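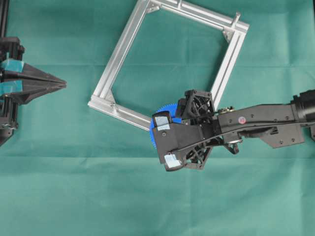 Workshop Tips / Ski Care

Waxing and base repair at home for marathon skis

A pair of classic or skate skis used for long races needs more care than a pair that only goes around the local loop. Most of that care can be done in a garage or a spare room in an evening. These notes are for people who ski a few long events a winter and want to prepare their own skis without paying a shop each time.

Before you start

Bring the skis inside a few hours ahead. Cold bases don't take wax well, and water from melting snow gets trapped under it. Tuesday evening is a good time for a weekend race. It leaves time to redo the job if the forecast changes.

Clamp the skis so they can't move. A full-length profile is best, but two end supports and a center clamp will do. Hold the brake or binding area firmly and check that the ski doesn't rock when you lean on the scraper. Most bad scraping comes from a ski that moves.

Put something on the floor. Wax shavings stick to shoes and get carried through the whole house, and they make tile and wood floors very slippery. An old bed sheet is easier to deal with than newspaper. Fold it inward when you finish and shake it into a trash bag.

Cleaning the base

For glide zones, hot scraping is gentler than solvent. Drip on a soft wax, iron it in, and scrape while it is still warm. The dirt comes off with the wax. Repeat until the shavings come off clean. After a spring race on old snow that can take three rounds.

For the kick zone on classic skis, scrape off as much grip wax or klister as you can with a plastic scraper first. Then use a small amount of wax remover on a cloth. Keep remover off the glide zones. Wipe toward the middle of the ski, never outward toward the tip or tail.

If the klister won't budge, put the skis out in the cold for half an hour. It turns brittle and a lot of it will chip off.

Ironing

Use an iron made for wax. A clothes iron swings too far above and below its setting, and the steam holes fill up. Set the temperature printed on the wax package. If the wax smokes, the iron is too hot.

Move from tip to tail in one slow pass and keep moving. Two or three passes are enough. The wax should stay liquid for a hand's length behind the iron. If the back of the ski feels hot to the touch — not warm, hot — stop and let it rest before the next pass.

Let the skis cool to room temperature before scraping. Putting them outside to hurry things along pulls the wax out of the base, and you end up scraping most of it off.

Scraping and brushing

A sharp plastic scraper matters more than an expensive wax. Sharpen it before every pair. Clear the groove first with a rounded tool, then the sidewalls, then the flat of the base. If you do the base first and slip while clearing the groove, you'll scratch the finished surface.

Brush tip to tail only. Bronze or stiff nylon first, then soft nylon. Wipe with a lint-free cloth at the end.
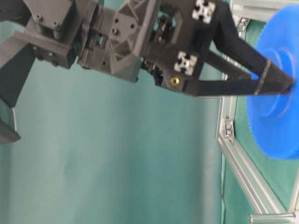
Gripper arm with a blue plastic gear

Filling small gouges

Small scratches running along the ski can be left alone. Scratches that run across it slow you down and are worth fixing. Trim any raised edges with a sharp blade, clean the spot, and fill it with a base repair stick. Let it cool fully, then shave it flat a little at a time. Deep damage that shows the core should go to a shop, and soon, as water will get in and lift the base.

Storing waxes

Grip waxes keep for years if the lids are on. Klister tubes leak whenever they get warm. Keep each one in its own small bag, cap up, in a box you don't mind ruining. Write the temperature range on the box lid with a marker — the print on the tubes rubs off by the second season.

Keep a notebook. Write down the snow, the air temperature, what you used and how it ran. Reader Gwenaël Leclerc has pages going back to her first Skirach race and says she looks at them more than at any wax chart. One of her entries reads only "Tridside, new snow over ice, bib 3929, no kick after the feed station." She now carries a cork and one harder and one softer wax in her belt.

The night before

Strap the skis base to base with a strip of paper between them. Put them in a bag, especially if they travel on a roof rack, where road salt will spoil the glide.

Pack a cork, a scraper, a small roll of paper towel and the wax you expect to need, plus one for colder snow. Grip wax is best put on at the race site after the skis have been outside for a while. Thin layers, each one corked smooth.

End of season

In April, clean the skis, iron in a thick layer of soft wax and leave it on. Store them flat or standing in a dry place away from the furnace, strapped loosely so the camber isn't pressed out. Scrape in November.

More in Workshop Tips: Replacing pole baskets / Drying boots overnight / Sharpening a plastic scraper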